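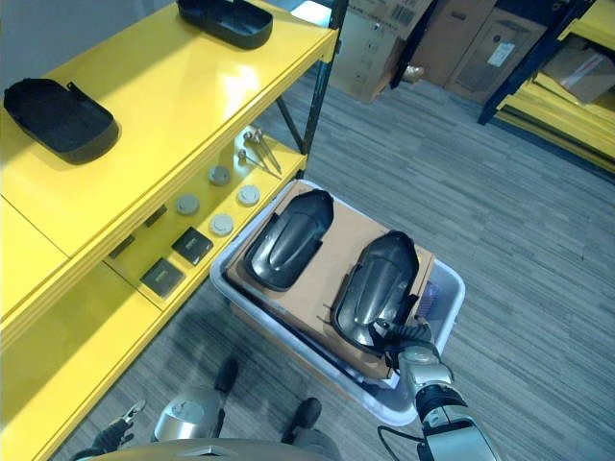

Do you need to know how to code to join the robot club?

Most people who signed up this year had never written a line of code, and they were driving by their second week. You need to show up and be ok with repeating the same move a lot. The coding group is separate and you can join it later, or never.

OK. Putting that at the top because I got the same message from a bunch of people and I have a stats final to study for.

Wed 15 June. Sign-ups for the fall team close at the end of the month. Writing this fast between two classes so forgive the state of it.

So what are we doing. The Alarcón challenge is a packing task this time. Parts sit on shelves, robot picks them, robot puts them in a bin, and judges look at what ended up in the bin and how it's lying. Big molded parts are worth the most. Little hardware is worth almost nothing per piece but you lose points for leaving it, which is mean. Your run is 10 minutes and you get 2 runs, best one counts. Last year in Tratville we scored 200 exactly and came in behind Rometti by a lot. I still think about it in the shower.

Main things we changed since then:

Bigger parts first. We used to start small to "warm up" and then ran out of clock. Renato Lagos argued for the switch in like February and I was against it. He was right, fine.

Cardboard under the parts. Glossy plastic on the bottom of a plastic bin slides all over. On cardboard it mostly stays where you put it. Cheap fix, love it.

One person drives, one person talks. Not three people talking. Please. 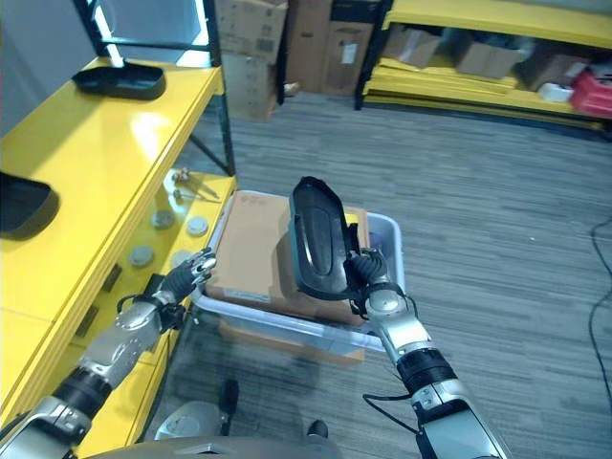

Hortensia Carrasco
Student lead, Mesetura Robot Club (driving group)

Trays. I need to talk about the trays because they ate most of our spring.

A black tray with a rounded rim sounds like the easiest part in the set. Nope. You grab it by one side, it tips, and now the arm is holding it nearly on edge and the bin is right underneath and you have to decide – lay it back flat up here where there's room, or lower it and let the rim touch first. We tried both for weeks. Joaquín Quiroga is team rim-first and his runs are quicker. Mine are slower and I drop fewer. We never settled it and the fall people can pick, I don't care anymore.

Other hand stays open and near the shelf while this is going on. New drivers forget they have a second hand at all. They park it somewhere silly and then it's in the way of everything.

The round discs are a whole other problem. Flat, small, on a shiny shelf. If you come straight down you push them. If you come from the side you also push them, but toward the edge, where you can maybe pinch. Wafula Kariuki has a thing where he drags the disc with one fingertip until it hangs over a little, and then closes. Works for him. Works for me perhaps half the time?? Practice I guess.

Oh and we log everything. Every attempt, good or bad, gets saved and labeled so the coding group can train on it. We have around 3000 attempts logged since September and a lot of them are bad. Bad ones are useful so long as the label is right. If you drop it, write "dropped." Don't write "ok" becuase you feel embarassed.
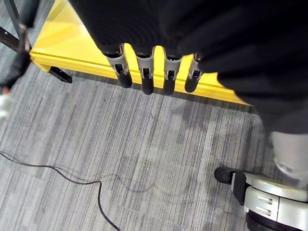 Height is what I'd practice first if I was starting over. Everybody worries about left and right, and the left and right sort themselves out pretty fast, but height over the shelf takes weeks to get a feel for. The wrist view is the one I tell people to watch. You get all four fingers in a row pointing down, the black tips just over the front edge of the yellow, and from there you can tell a lot from the shadows they throw on it. Shadow creeping in toward the tip means you're close, so slow down. Also look past the fingers once in a while – there's a black cable down on the carpet and I want every driver to know where the cable is before they take a step. That's a rule now, by the way.

Stuff people asked that I didn't fit in:

Sessions are two evenings a week, you pick one. Both if you're on the competition list.

First-years are welcome. You do not have to be in engineering. Joaquín does history.

Food, sometimes. Depends who's paying.

Fidel Durán is handling the list, so send him your name and which evening. Don't send it to me, I will lose it. If you want to just watch a session first that's fine too, tell him that and he'll say which one has room.

Gotta run, stats. Will post the parts list for fall when Alarcón puts it out, supposedly before July.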